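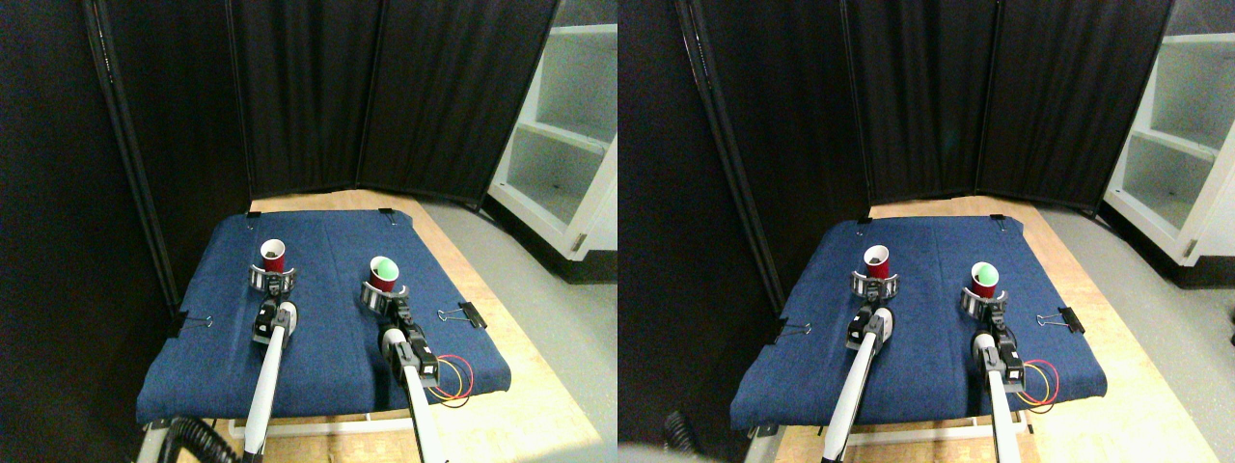 Fault 64 is the one that will eat your afternoon, so I'm giving it a whole section. On the Rikititz controller it shows up as "wrist signal lost", and what you get is one arm freezing where it is while the other keeps right on going. With two arms working this close together, that's how you end up with one arm leaning on the other. Look first at the loose wiring by the right gripper, the red and yellow loops lying out over the blue cloth. That slack has to be there or the wrist can't turn, but it's also the part that snags, and a snag is what gave me every single 64 I've had at Mostyn.

CAUTION: A frozen arm is still a powered arm! Keep your hands out until you've done steps 1 and 2, even if nothing has moved for a while.

1. Press the stop button. Don't use Pause in Fletatix for this, which only stops the arm that's still talking to it.

2. Switch off motor power at the controller and wait for the status light to go out. The arms may sag when the power goes, so support each one under the long link (not at the gripper) if you have a second person with you.

3. Take whatever is in the grippers out by hand. If a gripper won't let go, back it off with the release screw a quarter turn at a time.

4. Run a finger along the loop from the wrist connector to the first tie. You're feeling for a flat spot or a nick.

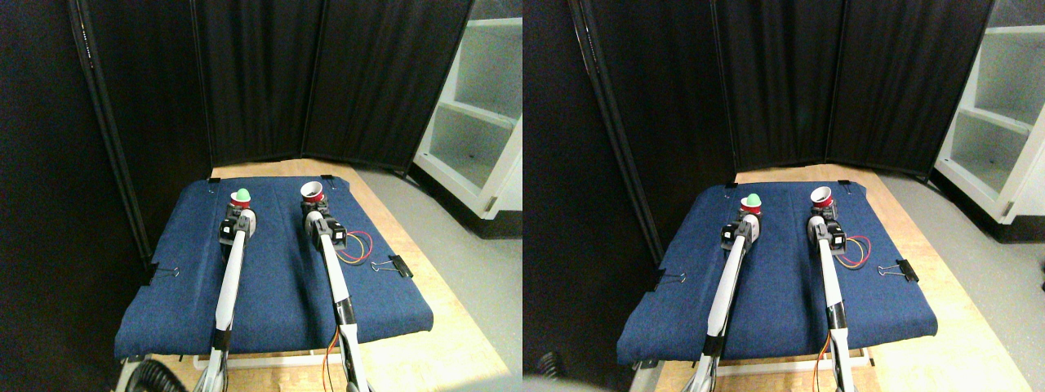

Tudur Ifans wrote to me after the first draft of this section and said I had the order wrong: he checks the connector before the wires, and in his experience a half-seated plug is the more common cause. Fair enough, and it only takes a second, so do it as part of step 4. Push the plug in until it clicks.

5. If you found damage, swap the harness. Please don't tape it. I taped one once and it held for 400 cycles, then quit in the middle of a handover, and I spent the rest of the evening blaming the software.

6. Re-tie the slack so the loop falls to the outside, away from the other arm. Turn the wrist by hand through its full travel and watch that nothing pulls tight at either end.

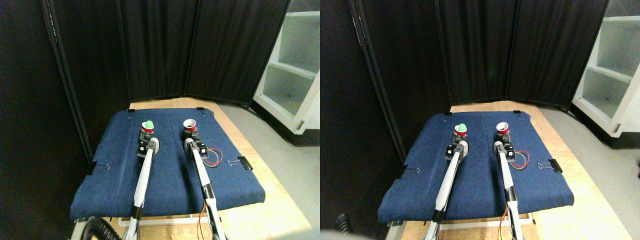 7. Check the fabric on the board while you're down there. A wrinkle will catch a low loop just as well as a bracket will, so pull the cloth flat and move the binder clips if you need to — mine creep after a few weeks.

8. Turn motor power back on, clear the fault in Fletatix, and home the arms one at a time. Left first, then right.

9. Run the slow test at channel 2 speed with the grippers open. If it gets through without a 64, run it again with cups in.

NOTE: The signal timeout ships set to 300 ms. You'll be tempted to raise it so the fault goes away. It will go away, and then the arm will travel that much farther before anything notices the wire is pulling. Leave it alone.

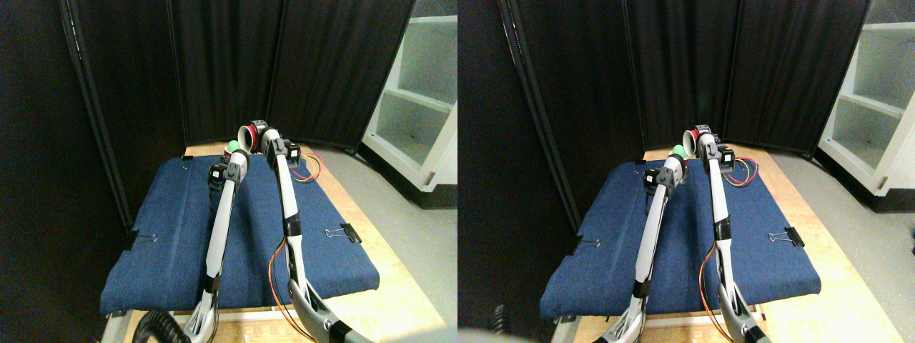
Can I just clear the fault and carry on if both arms look fine?

Only after steps 1 through 4. Clearing it puts power straight back to the wrist, and a nicked wire can look perfectly good from the outside. If you get a second 64 on the same day, stop using that arm and change the harness.

Write down which arm it was and what position the wrist was in when it froze. Ieuan Edwards keeps the fault sheet for our cells, and after a month of entries we could see that nearly all of ours came with the wrist rolled hard over. We moved the first tie back a little after that. The new tie position is marked on the harness drawing in the next section.

Print this page | E-mail this page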